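Waiting times and portion waste at the Koivisto canteen
Project report, second-year Hospitality and Catering

1. Background

Koivisto is a lunch restaurant on the ground floor of the Vindent office block. It opens at 11.00 and serves until 14.30. The menu has a soup, two hot dishes, a salad counter and a grill section which does burgers and toasted sandwiches to order. There are 65 seats inside and a few more on the terrace, which was closed during our project.

The manager, Custódio Moreira, asked our group to look at two things. The first was the queue at the grill, which guests had complained about in the comment book. The second was how much food came back on the plates. He suspected that the chips were the main problem but had never weighed anything.

2. What we did

We visited the restaurant during lunch in October. One of us stood near the tray return and one sat by the grill with a stopwatch. The third person went between the tables with a short paper questionnaire. We had planned to use an online form, but the wireless network for guests was slow and most people preferred a pen.

Waiting time was measured from the moment a guest finished ordering at the grill until the plate was handed over. We did not include time spent queuing before ordering. This was a mistake, and we come back to it in section 5.

Plate waste was scraped into separate tubs for chips, bread, salad and everything else. The tubs were weighed on the kitchen scales at closing time. Napkins and bones were removed first.

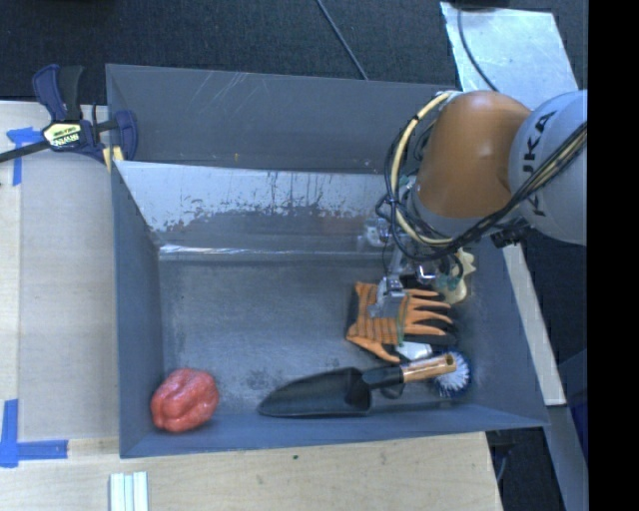
The questionnaire had six questions. Guests were asked what they had ordered, whether the portion was too small, right or too large, and whether they would choose a smaller portion at a lower price. There was also space for comments. We received 179 completed forms. Some guests filled in only the first page, and those forms were left out.

3. Results

The wait at the grill was short before noon and became much longer between 12.00 and 12.45. The soup and the hot dishes had almost no wait at any time. Most of the delay at the grill came from the burger with fried onions, as the onions were cooked in a small pan and the cook had to leave the grill to look after them. When several of these were ordered together, the toasted sandwiches behind them were held up as well.

The chips made up the largest part of the plate waste, as Mr Moreira had expected. The standard serving is 200 grams. More surprising to us was the bread. Guests take it themselves from a basket next to the soup, and many took two slices and left one. The salad tub was nearly empty on every visit.

On the forms, most guests said the burger itself was the right size. A large share said that the chips were too many, and the majority of these would choose a smaller serving if it cost less. The comments were mostly about the queue, but several people wanted the Arno sauce back – a mustard dressing that was dropped from the menu in the spring.

4. Suggestions

We suggest that the restaurant:
offers a half serving of chips, with the price shown on the board
cooks the onions before noon and keeps them warm
moves the bread basket to the end of the counter, after the till
gives toasted sandwiches their own order slip

The last point came from the grill cook, who had used a similar system at Skurkamby, a holiday park restaurant where she worked before.

5. Problems with the method

The time before ordering should have been measured. Guests who complained about the queue were probably thinking of the whole wait, and our figures only cover part of it. The terrace was also closed, so the results may be different in summer. Finally, the person at the tray return was sometimes too busy to separate the bread from the rest, and the bread figure is therefore a little low.

Mr Moreira has started with the half serving of chips. The bread basket will be moved when the counter is rebuilt.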